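Fruit baskets on the counter - do they do anything?

Thread started 2024-09-19

staltport_sam
My sister swears by the Ciststead method: one woven basket per type of food, a handwritten label on each, everything put away the minute you get home. She says her fruit lasts longer. I tried it for two weeks and my pears went soft on the same day they always do. Is there anything to this or is it just baskets?

plumline
It's just baskets. Next question.

MariamaSarpong
I disagree, a bit. Air gets around the fruit in wicker and it doesn't in a deep bowl. I've used mine since May and I throw out less. The label is for my kids, who would put socks in there otherwise.

plumline
You throw out less because you can see it. A plate would do that. Did you try a plate?

MariamaSarpong
No, I did not run a trial with a plate.

ottoman9
The Yazıcı ones shed bits all over the bottom. I paid for 3 and sent 2 back. Rolled rim looked great, weave was scratchy, and peaches got marked up within days.

staltport_sam
Mine are from a shop in Trenville and they don't shed much. The scratching I believe. Would a cloth liner fix it?

ottoman9
It would, and then there goes your airflow.

MariamaSarpong
A thin one is fine. Mine has been in there for more than 4 months and the peaches are okay.

plumline
Labels are the part I can't get past. If you need a sign to know that's where the fruit goes, the sign won't save you. People write it out, feel organized, and leave the food on the table anyway. Look at my own setup, since I gave in and tried it before complaining: the paper by the basket says "fruits" plain as day, and the banana and the red one are both lying out on the table with the basket empty. So I'm calling it a draw between the method and me, and I'm still buying a plate.

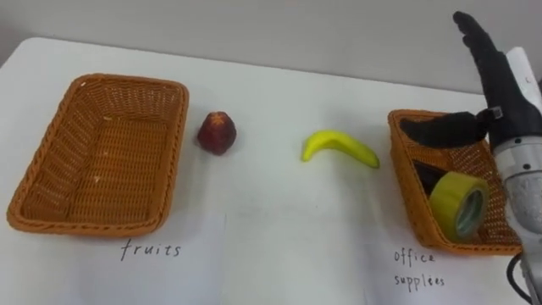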